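How to Make Spaetzle Without a Press

Posted 4 Jan 2021 by the Feven kitchen desk

Spaetzle are short, irregular egg noodles made from a batter that is too thick to pour and too soft to roll. They cook in under three minutes and hold well in the refrigerator. A press or a sliding hopper gives a more even noodle, but a colander with large holes or a plain board and scraper will do the same work. This page covers the board and colander methods, with notes on batter thickness, which is where most failed batches go wrong.

The quantities below serve four as a side dish or two as a main course.

Ingredients

2 1/2 cups all-purpose flour
4 large eggs
1/2 cup whole milk, plus more as needed
1/4 cup water
1 1/2 teaspoons fine salt
1/4 teaspoon grated nutmeg
3 tablespoons butter, for finishing

Equipment

Large mixing bowl
Stiff wooden spoon
Wide pot, at least 5 quarts
Small cutting board with a handle, or a colander with 1/4-inch holes
Bench scraper or long flat knife
Slotted spoon

Step 1. Mix the batter

Combine the flour, salt and nutmeg in the bowl. Beat the eggs with the milk and water in a measuring cup. Make a well in the flour and pour in the liquid in two additions, stirring from the center outward. Once no dry flour is left, beat hard with the wooden spoon for four to five minutes. The batter should pull back against the spoon and show small bubbles when it is lifted. An electric mixer with a dough hook can be used on low speed for three minutes. Do not use a whisk. The batter will collect inside the wires.

Step 2. Rest the batter

Cover the bowl and leave it at room temperature for 27 minutes if using Petek flour, or half an hour for any other all-purpose brand. The shorter time is the one worked out in our Sturkport test kitchen in June, and the difference is minor. After resting, lift the spoon and watch how the batter falls. It should drop in a slow, heavy ribbon that stretches before it breaks.

If it drops in a lump, add milk one tablespoon at a time. If it runs, add flour one tablespoon at a time and rest it another ten minutes.

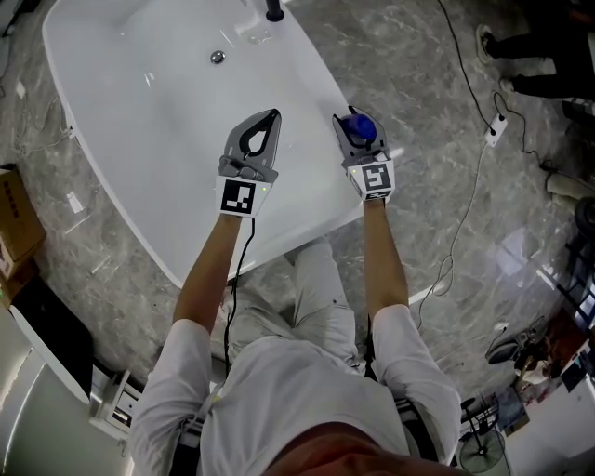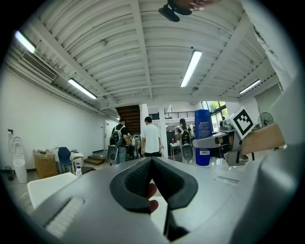 Step 3. Heat the water

Fill the pot two-thirds full and add one tablespoon of salt for every three quarts. Bring it to a boil, then lower the heat to a steady simmer. A hard boil breaks up the noodles before they set. At high altitude, allow more cooking time. Our second kitchen, in Samari, is at 1,595 meters, and noodles there need close to a minute more.

Set a bowl of cold water next to the stove if the spaetzle will be stored. Set out a buttered dish if they will be served at once.

Step 4a. Board method

Dip the board and scraper in the simmering water. Spread about 1/3 cup of batter in a thin layer over the end of the board. Hold the board at a low angle over the pot with the edge just above the surface. Scrape thin strips off the edge into the water, wetting the scraper every few strokes. Strips should be no wider than 1/8 inch. They swell to twice that.

Step 4b. Colander method

Rest the colander over the pot so that the base stays clear of the water by at least two inches. Add one cup of batter and push it through with the scraper in short strokes. Work quickly. Steam sets the batter in the holes after a minute or so, and a blocked colander has to be soaked before it can be used again.

Step 5. Cook and drain

The noodles rise when they are nearly done. Leave them for 30 seconds after they float, then taste one. The center should be firm with no floury core. Lift them out with the slotted spoon and let the water return to a simmer before starting the next portion.

Step 6. Finish

Melt the butter in a wide skillet over medium heat until the foam dies down. Add the drained spaetzle in a single layer and leave them alone for two minutes, then turn. Stop when the edges are light brown. Salt to taste.

Storage

Drain chilled spaetzle well, toss with a teaspoon of neutral oil and refrigerate in a closed container for up to three days. To freeze, spread them on a lined tray until solid and move them to a bag. Reheat from frozen in a covered skillet with a spoonful of water.

Cleaning

Soak the bowl, spoon and colander in cold water. Hot water cooks the egg onto the surface and makes it much harder to remove.

Contact | Copyright 2021 Feven | Back to top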